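Trolton P3 handheld radio: three months on a community patrol

Our neighbourhood patrol at Palance covers farm lanes, two creek crossings and a stretch of unlit highway shoulder. After a run of diesel thefts and one break-in at a pump shed, the group replaced its old consumer walkie-talkies with nine Trolton P3 handhelds, bought as a set from Caltard. I have carried one on night shifts for three months.

The P3 is a 5-watt UHF unit with a removable whip antenna, a side-mounted push-to-talk and a separate orange emergency key. Each radio weighs 166 grams without the battery. The casing is ribbed on both sides and can be held securely in a wet glove. The belt clip is the weakest part of the hardware: the spring is stiff, and it will not open wide enough for a heavy leather belt.

Audio is clear and slightly thin. With the vehicle window down at highway speed, speech remains intelligible at two-thirds volume. Wind noise at the microphone is handled less well, and anyone calling from the ridge needs to turn their back to it.

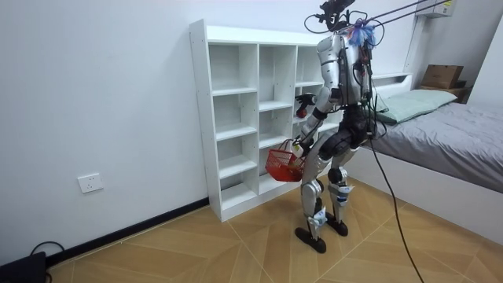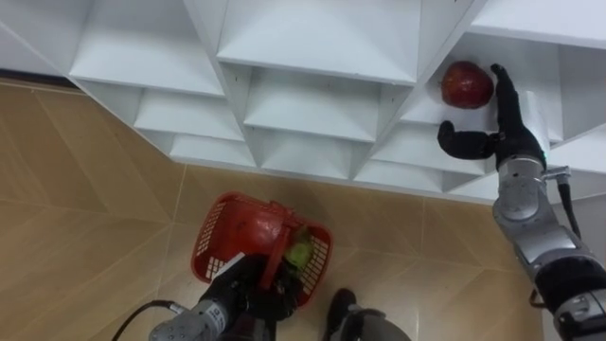
Range depends on terrain, as it does with any handheld. From the hall car park to the Siriwan Road gate, a line with few obstructions, every call got through. Behind the grain silos there is a dead patch that no antenna position cured. The maker's optional longer whip helped at the second creek crossing and made no difference at the silos.

Battery life is quoted as up to 24 hours. On our duty pattern, mostly listening with short transmissions, a full charge lasted two night shifts with some left over. The charging cradle has a single indicator light that shows the same colour for charging and for fault – a poor choice in equipment meant for security work.

The emergency key must be held for three seconds before it sends an alert tone and the unit number to every other radio in the group. That delay prevents most accidental alerts. It does not transmit a location, and it does not contact police. Patrol members still need to call triple zero by phone, and any coordinator considering the P3 should put that in the briefing notes.

Programming requires a proprietary cable, sold separately, and Windows software that has plainly not been revised for some years. Channel labels are limited to eight characters. Once configured, all units held their settings through battery changes.

Recommended for small patrols on mostly open ground, with the cable included in the order. Groups working in hilly country should borrow a pair and walk the route before buying.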